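Household water use in Tirkley: what we learned from laundry diaries
Embla Solheim and Junhao Kong
Supervisor: Faustine Delorme

2. Method

We asked 11 households in Tirkley to keep a laundry diary during November. Each family wrote down the day, the program they used and what they washed. The water meter was read before and after every wash. One household stopped after three days, so its numbers are not in the results.

Towels were written in a separate column, as they take much water and are often washed when they are still clean.

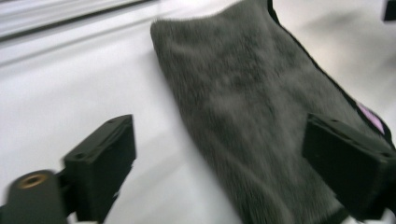

How often did the families wash their towels?
Most of them washed after two uses, but the families with small children did it every day.

3. Results

The largest saving came from waiting until the machine was full. The Isaksson family changed only this habit, and their meter showed 240 liters less in one week. Sigrun Isaksson told us that it was difficult in the beginning, because her sons need their sports clothes on certain days.

Small items were a problem for our method. Socks, cloths and bags were sometimes washed by hand in the sink, and the diary had no place for this. We added a line for hand washing in the second week, so the first week is probably too low.

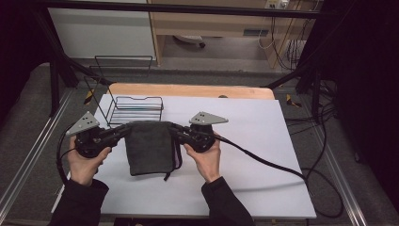
4. Weak points of the study

Our group was small and all the homes were in the same part of town. We also did not ask the age of the washing machines, which we regret. Njål Sjögren from the Halvorsen water office advised us to include it next time.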